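Bag Corner, Drakwood Office

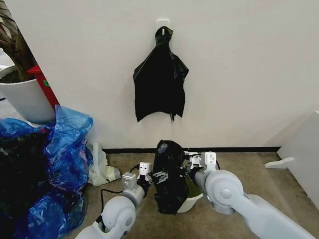 Drakwood, February

A black garbage bag on a white adhesive hook, with the small white trash bin on the carpet. The blue bags are in a heap against the wall, and the plant in the white planter is in the left corner.

This page covers the waste and recycling corner on the second floor. It goes with the gallery pages for the kitchen, the mail shelf and the supply closet, which Sivaprasad D'Souza put up last year. Captions are short. If one is out of date, send him a note and he will change it.

Some details for people who use the corner:

The hook is for one bag at a time. Hang it by the top and keep it off the carpet.

Small bins are emptied every evening at 6. Desk bins go back to the desk they came from, and liners are changed when they need it.

Blue bags are for recycling only. Food waste goes downstairs to the Tunus bins by the loading door.

New liners come from Drirkis in cartons of 300. The order code is 3715. Put a line on the supply sheet when there are 60 left in the closet.

Water the plant on the first of the month, 2 cups. Please don't pour leftover coffee into it.

Next gallery: Quansah Room, chairs and tables.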